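Stone Countertop Care: Frequently Asked Questions

How often should I seal my countertop?
Most Zusberg stone needs sealing every 3 years. Lighter stones may need it sooner. Put a few drops of water on the surface and wait ten minutes. If the stone darkens, it is time to reseal.

What can I clean it with?
Warm water and a little dish soap. Do not use vinegar, lemon juice or bleach. Dry with a soft cloth.

Can I put hot pans on it?
Use a trivet. The stone itself can take heat, but the sealer and the seams may not.

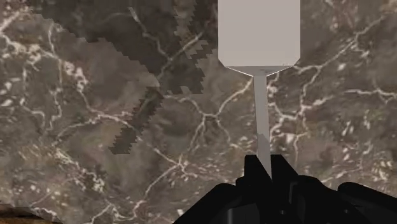

How do I get rid of an oil stain?
Mix baking soda and water into a thick paste, spread it over the stain and cover it with plastic wrap. Leave it overnight, then wipe it off. Old stains can take two or three tries.

Do you repair chips?
Yes, if the chip is smaller than a dime. Larger damage is quoted after a visit. The visit costs $61 and is taken off the final bill.

Is my counter still under warranty?
Counters bought through Tradero before June are covered by the old terms. For a copy, write to Griet De Graaf at the service desk and include your order number.

Last updated 10 October 2018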